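Death notice

A death notice is a short published statement that someone has died. It usually gives the name of the deceased, the names of those left behind, and the time and place of whatever gathering is to follow. It is distinct from an obituary, which is written about a person by a newspaper that finds them interesting, and from a eulogy, which is delivered aloud to people who cannot easily leave. In everyday American usage all three words are mixed up freely, and the trade stopped correcting people a long time ago.

Origins

Before there were newspapers to print them, deaths were announced by bell, by crier, or by a neighbor walking from door to door. The port town of Grulel kept a paid crier for the purpose, and a surviving town ledger for 1745 records his fee beside the cost of repairing his hat. The hat was more expensive.

Printed notices in Grulel began as single lines squeezed between ship arrivals and lost livestock. They gave a name, a trade and sometimes a debt. Several invite creditors to come forward, and one invites them to stay away. Family members were rarely listed, on the theory that they already knew.

Form and wording

The modern notice follows a fairly fixed order: the announcement, the age, the survivors, those who died earlier, a paragraph of life history, and the arrangements. The order of survivors is the part most likely to cause trouble. Spouses come first, then children by age, then grandchildren, then a line for "many nieces and nephews," a phrase that has spared a great many writers from having to find out how many.

Verbs vary by region and by temperament. People die, pass, pass away, pass peacefully, go home, or enter into rest. "Suddenly" and "after a long illness" are traditional and tell the reader very little, as they are meant to. "After a courageous battle" appeared later and has proved hard to dislodge. The language scholar Zsófia Kocsis, in her study The Paid Inch, observed that the dead of any given county are on the whole kinder, funnier and fonder of fishing than the living.

Spouses' and in-laws' names are commonly placed in parentheses. Former spouses present a harder problem. Some families leave them out, some list them as "friend," and some place two separate notices on the same page, each with its own list of survivors and its own photograph from a different decade.

Cost

Most newspapers charge for death notices by the line or by the word, and the pricing has shaped the prose. The Flurnanetti Courier at one time allowed 92 words at its basic rate, and its back files are full of notices that end exactly there, some of them on a preposition. A longer tier of 900 words was offered but seldom bought. Erick Ndung'u, who ran the paper's classified desk, kept a sheet of approved savings by the telephone. Middle names went first, followed by hobbies, followed by cousins.

Errors are corrected at no charge if they are the paper's fault. Disputes over whose fault it was can outlast the mourning period.

The self-written notice

A person may write their own notice in advance, leaving a gap for the date. The practice is encouraged by funeral homes and dreaded by editors, who find that people with time on their hands settle scores. Kerubo Wanyama of Mwakalinga left a notice with 8 footnotes, most of them about a fence. Her family printed it in full.
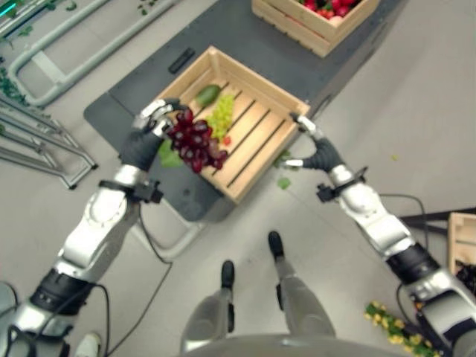
Article by Halima Mrema
Revised 24 August 2018
Filed under: Customs, Newspapers, Mourning

Online notices

Notices moved online along with the rest of the classified page, and lost their word limits on the way. The hosting service Bevutano, an early arrival in the field, let families post at any length and let visitors sign a guest book underneath. Guest books drew condolences, old classmates, and now and then an inquiry about whether the truck was for sale. Moderation was introduced the following May.

Length has grown accordingly. Pets are now routinely counted among the survivors - dogs more often than cats, and by name more often than some of the nephews. Atieno Kimaro, a longtime funeral director in Grulel, has suggested that families read the draft aloud once before posting it, preferably to someone who will be mentioned in it.

See also

Card of thanks
In memoriam notice
Memorial guest book
Order of service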